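6 min read

3 shares | 2 comments

Part 2: Placing the arm at the counter

Okay, you've got Nonorby installed and the kitchen loads without complaints. Now we put the arm where it can reach things! I do this part slowly, even after 83 kitchens, and I still get it wrong if I skip step 3.

1. Open the base panel and snap the black mat to the long side of the counter, up toward the far end. You want the mat and the stone touching, with no gap.

2. Drop the arm onto the mat and set its home pose. I like the gripper pointing straight down over the counter (Boyang Xiong prefers his folded back, and his works fine too).

3. Save, then reload. If the base has sunk into the mat, raise it by 2 mm and reload again.

CAUTION: Don't move the counter after this. The arm won't follow it, and you'll be back at step 1.

4. Load the clutter set. Mine is the mixed one, with the hat, the bowl, the pump bottle, the sweet potatoes and the two yellow-handled knives. Let it settle for 3,000 ticks before you touch anything.

Once it's settled, have a look at the whole counter from the near end. I check the gripper against the bowl first, then the knives, and only then do I start any motion.

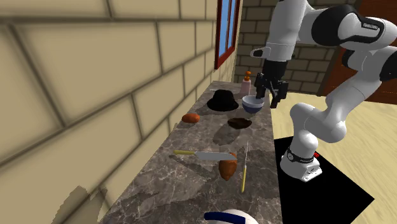
5. Jog the gripper straight up until it's well clear of the bowl rim, and only then sideways. Going sideways first is how I sent a bowl across the kitchen on my very first run.

6. Run the reach test. Items at the near end may come back as "out of range," and that's okay for this layout. Write down which ones.

NOTE: Hanna Panasiuk pointed out that thin things like knife blades can confuse the contact check. If you get error 132, turn on fine contacts for the knives and run the test again.

7. Save the layout under a new name. Please don't overwrite the default, I've done it and it's a pain to get back.

Next up is grip force, in Part 3.

Related
Part 1: Installing Nonorby
Part 3: Setting grip force
Weerakoon kitchens: which one to start with
Fixing a jittery wrist joint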